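Fil sur le kit de pinces à main Voltell, que Heitmann nous a prêté pour essai. On regarde le textile, c'est ce qui nous occupe ici. 1/6

Premier contact : la mécanique est saine, les leviers n'ont pas de jeu. Le repère en croix sur la plaque aide à viser. 2/6

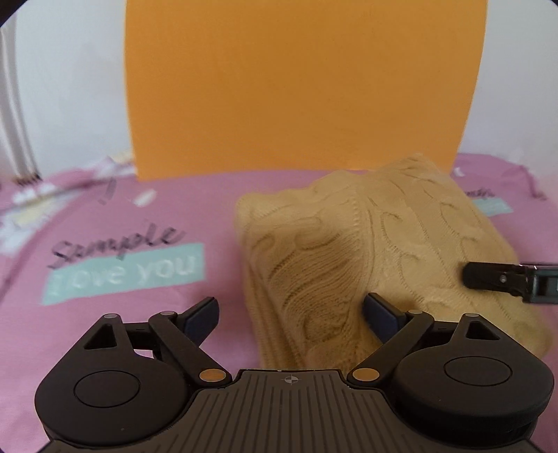
Pinces ouvertes devant le pull à torsades.

Malte Kettler m'a demandé le poids. Environ 300 grammes par pince sur ma balance. Au bout d'une heure, le poignet le sent. 3/6 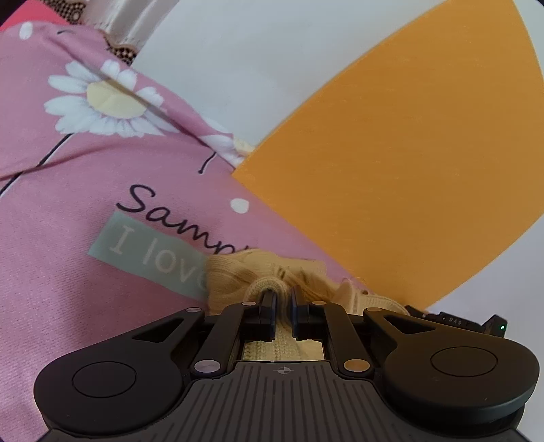 Les doigts sont le point fort du kit. Les patins serrent droit et je n'ai pas eu à forcer. Sur la maille crème, le tricot fait une boucle au-dessus des doigts et on le voit encore par l'ouverture du corps – pratique pour contrôler la prise. 4/6

Moins bien : la notice, 88 pages, rien sur le réglage du serrage. 5/6

Je rends le kit en août. Avis provisoire : oui pour le linge, à revoir pour le poids. 6/6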